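Where to stop: a small result about force and wrist cameras

Sunday, May 24, 2020

I said in November that I would write up the stopping work once there was a number I trusted. There is one now, so this is that post. It is fairly long and mostly about a single design choice.

For anyone new, I work on a project called Kestumar, which is about getting an arm to do the fiddly parts of taking computers to bits. The wider aim is recycling and repair. My piece of it is the last few centimetres of a movement, when the fingers are close to the thing they are meant to touch and a mistake starts to cost money. Ayane Kudo does the learning side and Misaki Katayama looks after the arm and everything bolted to it. The control code we share is called Manik. I write most of the bugs in it.

The problem

Getting a gripper near a part is easy enough. You need a rough idea of where the board is, a rough idea of where the part sits on it, and a path that doesn't clip anything tall. Stopping is harder. Stop early and the fingers close on air. Stop late and you are pushing on a circuit board that flexes, with solder joints underneath that don't like flexing.

The usual answer is to move slowly and wait for the force sensor to notice something. We did this for a long time. It works well on a stiff block clamped to a bench. On a motherboard it is less good, since the board hangs on a few standoffs and gives way a little wherever there isn't one below. Near a standoff the force climbs sharply. Midway between two of them it climbs so gently that the arm has travelled a good way further before the threshold trips. You can lower the threshold, but then the drag of the arm's own cable sets it off in mid-air. Misaki spent a week re-routing that cable and improved things, though not enough.

So there was one threshold and no good value for it.

What we tried

The idea was Ayane's. We already had a small camera at the wrist, which looks down past the fingers at whatever they are reaching for. It had been used for the coarse approach and then ignored for the last part, on the grounds that the fingers get in the way of the view. She thought that was a waste. The fingers do get in the way, but the place where the tips meet the part is usually still visible, and a person watching the same video can say quite reliably whether they are touching or not.

We call the method Ejigu, for no reason worth repeating. It works like this. A small network looks at the last few images from the wrist and gives a guess at the distance left between the fingertips and the nearest surface in the direction of travel. It also gives a figure for how sure it is. The controller uses the distance to set the speed, so the arm slows down as the gap closes. It uses the sureness to set the force threshold. When the camera says contact is close and is confident about it, the threshold drops very low, because a small bump in force is probably real. When the camera says there is plenty of room, the threshold goes up and the cable can drag as much as it wants.

That is the whole of it. The camera never decides to stop by itself. It only changes how seriously we take the force sensor. I mention this because two people who read the draft thought we had thrown the force sensor away, and we haven't.

Training data

We collected 378 approaches by hand, with Misaki driving the arm through a teleoperation rig and pressing a pedal at first contact. The pedal was the label. Labels made by a foot are late, as you would expect, and the lateness varies with how tired the foot's owner is. Afterwards we went back over the recordings and shifted each label to the point where the force trace first left its resting level, checking by eye in the video where the trace was vague.

I had hoped to skip that step. I trained one version on the raw pedal times to see if it mattered and the arm pushed noticeably harder with it, so it does matter.

The approaches cover several kinds of target: the edges of connectors, the latches on memory slots, screw heads, heatsink corners and the metal frames that hold processors down. We varied the lighting by moving a desk lamp and by opening or closing the blind. There was no cleverer scheme than that.

The hard target

Processor sockets turned out to be the most useful place to test, and also the most annoying. There is a lot of bare metal. The frame is shiny, the lid of the processor is shinier, and both can throw light straight back at the camera. At some angles the lid is close to white, and the network gets very little from a patch with no texture in it. The fingers are matte black with rubbery tips, which helps, as the tips stay easy to pick out against all that silver.

We aim for the frame and stay off the processor. On the board we used most, the lower left edge of the frame is the target, with the fingers coming up to it beside the lid.
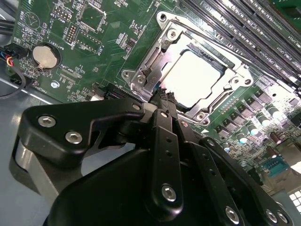
What the numbers say

The test was 79 approaches to the socket frame, on boards that were not in the training set, with the start position nudged each time. We ran the same start positions with the old fixed threshold and with Ejigu. A run counted as good if the fingers stopped in contact with the frame and the peak force stayed under the limit Misaki had set for the board.

With the fixed threshold, 26 of the runs failed. Nearly all of those were pushes over the limit, and the rest were false stops in the air. With Ejigu, 2 failed. One of them was a false stop when the lamp was low and the lid was reflecting straight into the lens. The network was confidently wrong about the distance, dropped the threshold, and a bit of vibration finished the job. The other was a push over the limit and I still can't explain it. The force trace looks ordinary right up to the point where it doesn't. I have watched the video more times than is healthy.

I should say what this doesn't show. It is one arm, one gripper and one sort of target. We did not test on boards mounted upright, where gravity pulls the cable a different way. We also picked the force limit ourselves, and a different limit would give a different gap between the two methods. I reran the count with the limit set tighter and the order stayed the same, but the gap was smaller.

Things that made less difference than I expected

A bigger network. We tried one and it was slower and no better. The slowness hurt, because the distance guess was then describing where the arm used to be.

Depth from a second camera. Misaki fitted one on a bracket for a fortnight. The shiny parts confused it in the same places they confused the first camera, and the bracket kept catching on the side of the chassis. It came off again.

Colour. Turning the images grey before training cost almost nothing. I had assumed that the green of the board was doing a lot of the work in telling near from far, and apparently it wasn't. We left colour in anyway as it was already there.

Things that made more difference

Cleaning the lens. There was a smear on it for most of one afternoon and every run from that afternoon had to be done again.

How many past images the network sees. With one image it could tell touching from not touching, but the distance guess jumped about and the arm moved in little hiccups. With a short run of them it settled down. I think it is picking up how fast the gap is closing, though I haven't checked this properly and would like to.

Slowing the arm by distance also helped on its own, before we touched the threshold at all. If you have a wrist camera and only an hour to spare, I would do that part first. It got us a fair share of the improvement, and the code is short.

The sureness figure

Ayane would want me to be careful here. The figure the network gives for how sure it is comes from training it to predict its own error, and on ordinary images it is fairly honest. On glare it is not. Glare was rare in the training set, so the network never learned that a white patch is a reason to be worried.

There are two ways to go about fixing that. One is to collect more approaches with the lamp in awkward places. The other is to spot blown-out patches directly and force the sureness down when they cover the area near the fingertips. I prefer the second because it can be written in a morning. Ayane prefers the first because mine will break on the next shiny thing that isn't quite white. We will probably do both, and hers will probably be the one we keep.

Next

The arm moves to the Wiltside building when we can get in to set it up, and I expect to have to redo the calibration from scratch. After that we want to go from touching the frame to doing something with it. The screws come first. Misaki has a driver attachment half made, and it puts the camera in a slightly different spot, so we will find out how much of the training carries over.

I will put the labelled approaches up once the label shifting has been checked by someone other than me. If you have tried changing a force threshold from vision and had it go badly, please write and tell me how.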